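Folding dark fabrics for storage: Vitória Calado on seams, stacks and lint

12 Sep 2023

Vitória Calado trained as a pattern cutter and now writes the garment care sheets for Skuvcombe, a clothing rental and storage service. Her sheets cover folding, stacking and shelf load. We spoke by phone about the part of the work that draws the most questions, which is how to fold a soft garment so that it keeps its shape on a shelf.

Her method starts with the seams. "A seam is stiffer than the fabric next to it," she said. "If you put the fold line on the seam, you get a ridge, and the ridge prints through to whatever is on top. Put the fold about 20 millimeters away from it."

Hems are a separate problem. Several layers of hem stacked at one side make that side thicker than the rest. Calado allows the edges to sit slightly out of line. "People want them flush. A small step spreads the thickness. I would leave it."

She limits a shelf stack to 30 centimeters for cotton and less for anything brushed. The limit comes from her own tests at Vollier, her previous employer, where she left folded samples under load and measured the crease depth afterward. Fabrics above 200 grams per square meter recovered more slowly than she had expected.

On the working surface, she has changed her mind. The old Vollier sheet called for a hard table. Her current one accepts a bed, provided the cover is pulled tight before the garment goes down.

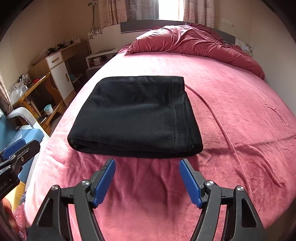 Surface and lint

A plush sheet gives under the hand, so the bundle should be pressed with a flat palm and not the fingertips. Black fabric also shows every speck. Calado brushes it once before folding and once after, along the seam. "Soft wrinkles on the top layer I ignore. Lint I take off."

The next revision of the sheet will cover fleece and lined jackets. Calado expects to finish it in March.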